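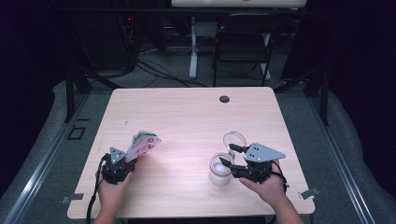 The new video from Clandent came out in October, and in our office we have now watched it more times than we want to admit. The song is called "Trudora" and it is the first single from the band since they changed their label. If you missed it, the video is a little under four minutes and it shows one long bus ride at night, with the band members sitting in different rows and never looking at each other.

Many fans have decided this means the band is breaking up. We read 569 comments under the video before we got tired, and the word "goodbye" was in 53 of them. The main proof, for these fans, is the last shot, when the singer gets off the bus and the drummer stays on it. Somebody also noticed that the bus has the name Hulteo on its front sign, the same as the small club where the band played its first show. So the bus is going back to the beginning, they say, and after the beginning there is no more band.

We are not so sure. A band that wants to stop does not usually rent a rehearsal space for the whole winter, and Clandent did this. The label also told us in a short e-mail that "more music is recorded and more music will come." It is the kind of sentence a label writes always, but it was written fast, in less than one hour, and it did not sound nervous to us.

There is a different story we find more interesting. The guitar part in the middle of the song is very close to one from an old Iwasaki record, the one with the yellow cover. Iwasaki fans heard it on the first evening and they were quite angry. Later the credits were updated and now two members of Iwasaki are listed as writers. Both bands put the link to the song on their pages, so it seems that everybody is paid and everybody is friends. We prefer when such things are arranged before the release, but it was at least arranged.

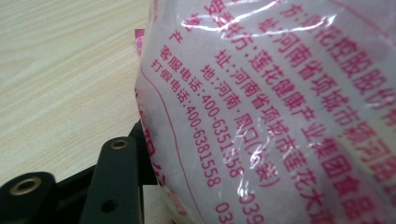
Will there be a tour this winter?

Clandent has announced two shows at Hulteo so far, and no tour. The label says other cities will come later, but it did not give us any dates or names of places. Tickets for the Hulteo shows are sold only at the door, starting at 6 p.m., and each person can buy one.

About the song itself, the opinions in our office are divided. The first half is slow and the voice is mixed so low that you need headphones to understand the words. Then the guitar comes and it becomes a much bigger song, maybe the biggest they made. One of us thinks the ending is too long. The rest of us would like it longer, and we hope they will play it that way on stage.

A second video is also planned, for the B-side. The label did not want to say if there is a bus in it. We will write about it in the next newsletter if it is out by then.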